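Chapter 9
Chores and Machines: How Far Have We Got?

In this chapter you will learn:
why a factory robot and a household robot face different kinds of work
what is meant by a structured and an unstructured setting
why soft things such as bedding are hard for a machine to handle
how to judge a claim that a robot "can do" a task

Key words: gripper, degrees of freedom, deformable object, structured setting, teleoperation, cycle time

9.1 Two places of work

The packing hall at Thibodeau, a maker of bottled cleaning products in Ellstead, runs through the night. At one end of the hall an arm lifts filled bottles from a belt and sets them into cartons. It has done the same job for years. The bottles are all one height, they arrive upright, and they reach the arm at a steady pace. When the firm changes to a new bottle, a technician stops the line and alters the settings. Until then the arm can go on making the same movement.

Across town, at the Hirnside guest house, Ute Böttcher and her staff get the bedrooms ready between late morning and the middle of the afternoon. The beds must be stripped and made, the towels changed, the floors cleaned and the bins emptied. No single part of this is difficult for an adult who has been shown how. Yet the bottling arm, which is faster and more exact than any person, could not do any of it.

The difference lies mostly in the setting. Engineers call the packing hall a structured setting: the position, shape and timing of almost everything in it are known in advance. A bedroom is unstructured. The pillow may be on the bed, on the chair or under the blanket. The last guest may have moved the lamp. A machine working there has to find out how things stand before it can begin, and it has to keep checking as it goes.

9.2 Why bedding is hard

A bottle keeps its shape when it is picked up. A towel does not. Lift a towel by one corner and the rest of it hangs, twists and folds in ways that depend on its weight, its weave and where it was held. Things of this kind are called deformable objects, and they make up a large share of housework: sheets, clothes, cushions, bin bags, cloths.

To handle them a machine needs some way of judging where the edge is, how many layers it has hold of and how hard it is pulling. People do much of this by touch. We can slide a thumb under the hem of a sheet while looking at something else. Many industrial grippers have two flat jaws and little or no sense of touch. A hand with separate fingers and a thumb offers more ways of taking hold, but it also gives the control program more joints to manage, and each joint is one more part that can wear or slip.
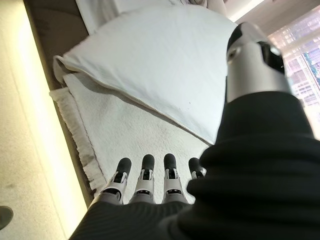 Can a robot make a bed as well as a hotel cleaner can?

Under test conditions some machines can pull up a cover or put a pillow in its place, but a trained cleaner is still quicker, tidier and far better at coping with a room that is not as expected.

9.3 What "can do" means

Reports of new machines often say that a robot can fold laundry or load a dishwasher. Before accepting such a statement, it helps to ask what was measured. Three questions are useful. How often did the attempt succeed? How long did it take? Who or what was in control?

The last question matters because some demonstrations use teleoperation, in which a person moves the machine from a distance. This is a fair way to find out what the hardware is able to do, and the recorded movements may later be used to train a program — but it does not show that the machine can do the job alone.

Case study: the Jornness trial

Frauke Rathjen led a small trial of a towel-folding machine called Jornness. The towels were of one size and were placed singly on a bare table. In April the machine folded 44 of 70 towels to the agreed standard without help. The remainder were dropped, folded crookedly or left with a corner turned under. Rathjen's report noted that most failures came at the first grasp, when the machine took hold of the cloth too far from the corner. Once both corners were held, the fold was nearly always good.

The trial did not test mixed sizes, damp towels or towels in a heap. A laundry thinking of buying the machine would need to know about all of these.

Activity 9.1

Work with a partner. One of you closes both eyes and folds a tea towel using only the thumb and first finger of each hand. The other writes down each point at which the folder stops to feel for an edge. Swap over, then compare your notes with section 9.2.

Activity 9.2

Choose one chore done in your home or school. Write out its steps in order, and mark those where the worker has to look, feel or decide something. Keep your list, as you will need it again in section 9.4.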